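The Second Life of the Office Tower
I gave a hand-me-down workstation one weekend and a very small budget. It got more of both.

By our reluctant upgrader 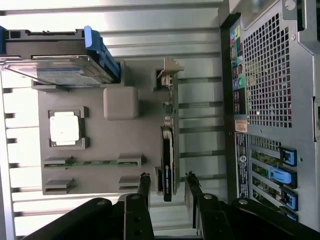 I bought the thing for 40 dollars on a Saturday morning, from a surplus sale in the back half of a print shop called Oyelaran, and I carried it six blocks home because I was too proud to ask for a ride. Do not do this. An office tower from the years when office towers were built like filing cabinets weighs about as much as a sleepy toddler and has fewer good places to hold on to.

I should say up front that I'm not a computer person. I write about houses and the stuff inside them, and for most of my life a desktop has been the box my coffee sits next to. But my laptop had started wheezing every time I opened a floor plan, and the replacement I wanted cost a bit over 2,000 dollars, and my friend Najwa Rawashdeh kept telling me I was being silly. Najwa runs the repair bench at Jerbridge, two doors down from my dentist, and she has been fixing up old workstations for longer than I've owned a decent chair.

"Get a boring one," she told me. "Get one that drew somebody's parking garages for them."

So I got a boring one! It came with no keyboard, no cord and a strip of masking tape on the lid that said DOLHOLM 2ND FLOOR, and I never did learn what went on at Dolholm or why they needed a second floor for it. I laid the tower on its side on the dining table, on top of an old bath towel, and took the panel off.

I had expected a horror show in there, all wires and green boards and dust like dryer lint. What surprised me was how much it looked like a well-planned closet. Everything had a place. The hard drive had its own blue plastic carrier with a blue release handle, and I cannot tell you how much I loved that handle. Somebody at a drafting table once decided that the part a nervous person needs to grab should be a different color from everything else. I have kitchen cabinets that cost more than my first car and they don't show me that kind of consideration.

The graphics card was the reason I'd picked this tower over its neighbor on the shelf. It's a slim black one with a little white label that says NVIDIA Quadro in lettering so small I had to go get my reading glasses. If you're like me, you have only ever heard graphics cards discussed by teenagers, and you picture something the size of a shoebox, glowing. This one looks more like a ruler that went to business school. It has a tan metal bracket at one end, the part that meets the back of the case and holds the whole card steady.

Najwa's advice about cards is that you take them out slowly and put them back even more slowly. Unplug the machine first, obviously. Hold the card by its edges. Find the latch or the screw before you pull on anything, and if it doesn't want to come, stop pulling and look again. I took mine out and put it back three times, the second and third just for practice, with a podcast going and the cat shut in the bedroom.

Then there was the memory. This is the upgrade everyone recommends to beginners, and now I understand why. My board had one long green stick in it, held at either end by a gray latch, and right below that was a second slot sitting empty with its own latches, like a spare hook by the front door. I found a matching stick on Skurkusari, a parts-swapping site Najwa swears by (the search box is terrible, be patient with it), and it arrived in a padded envelope with a handwritten note wishing me luck.

You open the latches, you line up the notch, and you press. And then you press harder than seems polite. I called Jerbridge in the middle of this, I'm not ashamed to say, with the phone wedged under my chin.

"Did it click?" Najwa asked.

"I don't think so."

"Then you haven't pressed."

I pressed. It clicked. I may have yelled.

The processor I left alone. It's the white square in its socket, with the darker gray corners around it, and Najwa was firm that a first-timer with a working processor should admire it and move along. I also left the original drive where it was for the first week while I got used to things, and then swapped it for a newer one, mostly so I could use the blue handle again.

A few notes for anyone tempted. Clear the whole table, including the fruit bowl. Put the screws in a muffin tin, one cup per step, and you'll be able to go backward through the tin when it's time to close up. A desk lamp with a bendy neck is worth more than any of the fancy tool kits I looked at — the inside of a case has ridges and ledges everywhere, and a dropped screw will find the one you can't see into. I used one screwdriver the entire time. And take a break when your back starts to hurt, which for me was every 40 minutes.

Cleaning took longer than the upgrades did. I used a soft paintbrush for the corners and the slots in the metal along the side, then wiped down the outside panels with a damp cloth. The masking tape I left on. I've gotten fond of it.

All told I was in for less than a nice dinner for two, plus a box of pastries for the bench at Jerbridge. The tower lives under my desk now, next to the radiator that doesn't work. It opens floor plans without complaint. It hums a little in the late afternoon, and I've moved my coffee to the other side of the desk, on Najwa's orders.

She has since told me there's another one at Oyelaran, same model, missing its side panel. I'm going to look at it. I'm bringing a cart.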